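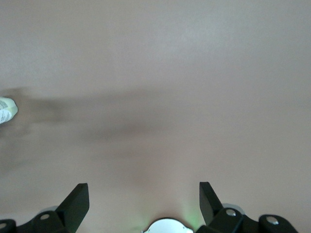
Home News Books School Visits Videos Shop Contact

News from the Alley books

It has been a busy few months, so this is a longer update than usual. The main news is that the audio version of Puma in the Alley is finished. It runs to five chapters, the same as the print book, and it will be ready to download on 25th October. Anyone who backed the project in July will get a link by email the evening before. If you don't get it, check your junk folder first and then write to me.

Giuliana Mosquera reads the whole thing. Some of you will remember her from the launch party, where she did the voice of the landlady without any warning and made two of the children at the front hide under their coats. I asked her that same night if she would think about recording the book. She said yes before I had finished asking and then didn't hear from me for almost 4 months, which was my fault. I was rewriting the second book and let everything else slide.

We recorded in a small room over the music shop in Toltden. It was meant to take two days and took four. Giuliana had to do nine characters, and two of them are brothers who talk over each other for most of chapter three. We tried it a few ways. In the end she recorded all of the older brother's lines in one go, had lunch, and came back and did the younger one. The engineer put them together afterward. I think it is the best part of the recording, and it was the part I was most worried about.

A few small things changed from the print edition. The joke about the bus timetable is gone. It worked on the page with the table next to it, and it made no sense read out loud. Chapter four has a new first paragraph. There is also a mistake on the back stairs, where Puma goes up to the roof and is still on the roof two pages later after coming down. A reader in Cistiver spotted that one. It is fixed in the audio and will be fixed in the next printing.

On the subject of printing, the first run was 3,000 copies and we have sold 1,532 of them. That is more than I expected for a chapter book with no pictures past the cover. Most of those went through school visits and the two summer fairs. Shops have been slower. If your local bookstore doesn't carry it, they can order it through the usual wholesaler, and it does help if you ask at the counter.

The second book is called Puma Takes the Stage. Our heroine ends up in the school play after telling everyone she would never be in the school play. She is cast as a lamppost. There are real lamppost costumes in it, with working bulbs, and a good deal goes wrong with the wiring. I have finished the third draft and it is with my editor now. She has already told me the ending is too long. She said that about the first one as well and she was right, so I expect to lose a few pages.

School visits

I am taking bookings for the spring term. A visit is normally one assembly and two class workshops, for ages seven to eleven. In the workshops we make up a character from scratch, starting with what is in their pockets, and then write the worst morning that character has ever had. Every child goes home with a page of something. I can travel anywhere within two hours of Toltden by train, and farther if two schools in the same area share the day.

Giuliana will come along to some of these and read from chapter one. Please say in your email if you would like her there – she has rehearsals most weeks and needs plenty of notice.

Reading at Cistiver Library

We are doing a free reading in the children's section at Cistiver Library in the week after the audio comes out. The library will post the time on its own page. There will be a short reading by Giuliana, then a chance to ask us both questions, then signing. Copies will be on sale, and you are welcome to bring your own if it has already been read to pieces. The entrance on the main road is closed for repairs, so use the side door next to the parking lot.

Thank you to everyone who sent letters over the summer. I have answered all the ones with a return address. To the boy who asked if Puma will ever get a dog, the answer is in book two, chapter six.

Contact | Privacy | © Alley Books, all rights reserved | Back to top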